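Laundry is still a hard day's work for a machine with two fingers

Wavdale's chore program moves on to the washing machine in February

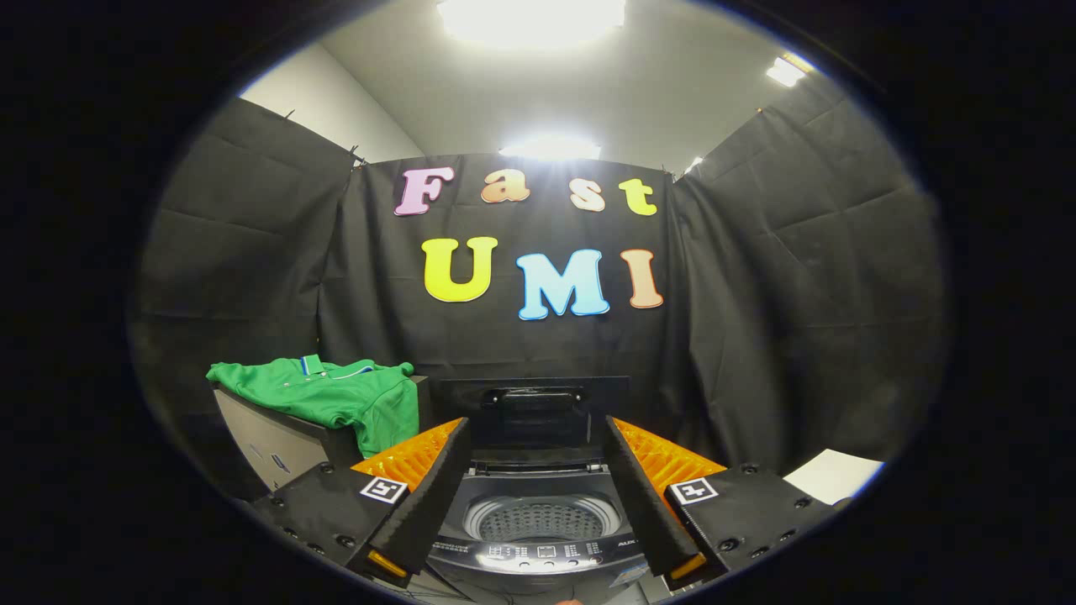
A hand-held gripper at an open top-loading washer, with a green polo shirt on the cabinet to the left.

Getting a robot to do the laundry has been promised for a long time. At Wavdale, a small automation company, the job has been split into parts, and the first is getting a shirt off a surface and into the drum.

The company's trial program, called Cetavent, started with table clearing last year and moved to laundry in February. People work through the chore by hand with a two-fingered gripper, and the recordings are used to train a robot arm to do the same thing on its own. So far the team has collected nearly 3,000 recordings of laundry tasks.

Chiharu Kamata, who runs the program, said clothes are a different problem from cups and plates.

"A cup is the same shape every time you see it," she said. "You drop a shirt and pick it up again, and now it's a new object. The collar is somewhere else, a sleeve is underneath. The arm has to cope with that."

In the latest trials the arm was asked to pick up one shirt, place it in a top loader and close the lid. It finished the whole sequence in 3 tries out of 10. Most of the failures came at the rim of the drum, where part of the shirt stayed hanging outside. Closing the lid caused little trouble once the shirt was in.

Speed is another matter. Sota Kaneko, an engineer on the project, said a successful run takes the arm two minutes. A person does it in a few seconds.

"We are not racing anybody yet," Kaneko said. "First it has to work on a shirt it hasn't seen before."

Sorting colors, measuring detergent and choosing a cycle are not part of the current work. Neither is folding, which Kamata said would be handled as a separate project if the loading results improve.

Possible customers are watching with some caution. Yvonne Hebden manages Pronarlow, a laundry service that washes uniforms for restaurants and small hotels. She visited Wavdale this winter and said she would not put a machine like this on her floor at the present success rate.

"If one of my staff left a sleeve hanging out seven times in a day, we would have a talk," she said. "But loading is the part people get tired of, so I'd like to see it again when it's better."

The next round of trials will use towels and bed sheets – both heavier than a shirt, and harder to get hold of with two fingers. Wavdale has not given a date for a product.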